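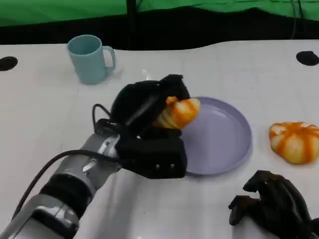
The estate of the late surveyor Llewellyn was to be divided under a single typed page, and Hnat Vakulenko had been given 14 days to say what the page meant. He was not a lawyer. He was a boundary man, retained by the solicitors at Brenau because the will divided land and none of them could read a field book. He spread the papers on the kitchen table at Hanero, where the previous tenants had left a round lavender plate and a pumpkin toy striped in orange and white, and he used the plate to hold down the north end of the plan and the pumpkin to hold down the south. The plan had been rolled for a long time and resisted both.

The will gave the upper paddock to the daughter and the lower paddock to the nephew, the division to follow "the line of the old drain as I walked it". There were two drains. One was on the plan, in blue, dead straight, with a fall of one in 60. The other was in the ground.

Hnat drove out to see the second one on the first dry morning. It left the road culvert at the same point as the blue line and kept company with it for six chains. Then it bent east around a rise of stiff clay, lost itself in rushes, and came out below the shearing shed with a stone pitching that was older than anything on the title. Between the blue line and the ditch lay a strip shaped like a boot. He measured it twice and got the same area to the second decimal, and he wrote this down with no particular pleasure, as he had hoped for an error.

The strip held the bore. It was the only reliable water on either paddock.

"So who gets it?" asked Yevdokiia Karpenko. She kept the records at the district office and had brought the rate cards out herself, in a folder tied with tape.

"It depends where he walked."

"He walked everywhere. He had a limp and he still walked everywhere."

Hnat asked which leg. She thought it was the left, then said she was sure it was the left. He made a note of that too, although he could not see a use for it.
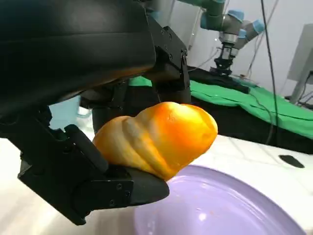
Yellow-orange capsicum.

She had brought vegetables as well, from her own garden, and she put them on the bench without comment and began untying the tape. The rate cards went back a long way. For most of that time Llewellyn had paid on both paddocks as one holding, which proved nothing. In one June, however, he had applied to have the lower paddock rated separately, and had attached a sketch. The sketch was missing. A rust mark in the corner of the card showed where the pin had been.

"Would there be a copy?"

"There would be a copy at Wekard," Yevdokiia said, "if Wekard had not closed."

They ate at the bench, standing up, with the cards between them. Hnat explained the rule as he understood it. Where a document refers to a thing on the ground, the thing on the ground governs, and the drawing is only evidence of it. Monuments over measurements. But the thing had to be identifiable, and a drain that vanished into rushes for 22 metres was open to argument by anyone who could pay for one.

"He drew the blue line himself," she said. "When he was young. I have his signature on it."

"Then he knew it was wrong."

"Or he meant to dig it."

Hnat had not considered that. He took the field book from his bag and went through it again from the back, where surveyors keep the things they do not intend to submit. There were fence costs, a list of seed, a column of barometer readings. On page 14 was a traverse with no heading. The bearings were given to the nearest degree and the distances were in paces. He had passed over it before because no one surveys in paces.

He plotted it on tracing paper. It took most of an hour, and Yevdokiia did the washing up and then sat down and watched the pencil. The traverse began at the culvert and ran straight to begin with. It bent east. At the rise of clay it fell short, and at the rushes it fell shorter again, so that the plotted line closed well outside the shed.

"It misses," she said.

"It misses by more as he goes on." He put the scale rule along the last leg. "What was his pace?"

"Before the leg or after?"

Hnat looked at the tracing for a while, then rubbed out the second half and started again with a shorter pace. He tried one value and then a smaller one. The line crept back along the ditch, through the rushes – there was a bearing for every turn – and met the stone pitching within the width of the pencil.

The bore was on the daughter's side. He inked the line in black, next to the blue, and initialled both ends. Then he wrote to Brenau asking for an extension of six days, as he wanted to walk it himself before he signed anything, and Yevdokiia, who was going past the post office, took the letter.

Filed under: Short Fiction, Rural, Complete Stories

Search this site Enter keywords Go

© All stories remain the copyright of their authors | Contact the editors | Back to top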